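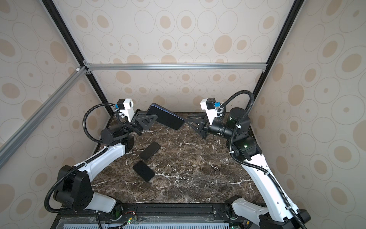 New in the shop: Shore Plants of the Donach Coast

The second title in the Plarkora pocket series is back from the printer and on the shelf at the Vellov visitor centre. It covers 62 plants found between the high tide line and the first row of dunes, with a colour drawing and a short note on each one.

Plants are grouped by flower colour, then by leaf shape. Grasses and sedges have their own panel on the back, which readers of the first guide asked for. There is also a map of the walking tracks, including the new section north of the boat ramp.
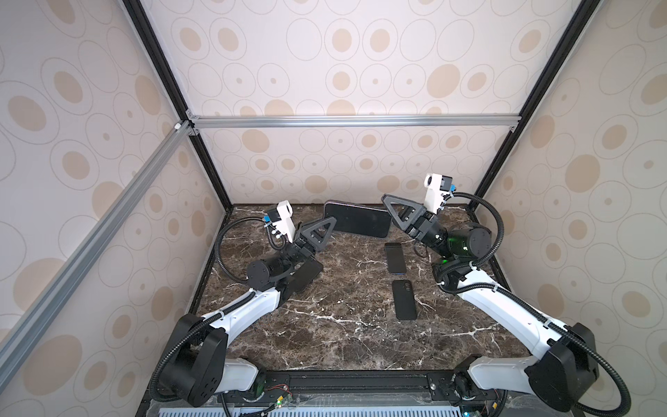

The guide folds to fit a shirt pocket and costs $10. We printed 500 copies, and members can put one aside by phoning the centre before the end of April. Schools wanting a class set should ask for the order form at the desk.

A few copies of the first guide, on rock pool animals, are left at the same price. The centre is closed on Tuesday.

Recent items
Seed library hours for autumn
Xenos Track reopens after repairs
Book swap: what to bring

Contact us | © Vellov Nature Centre | Back to top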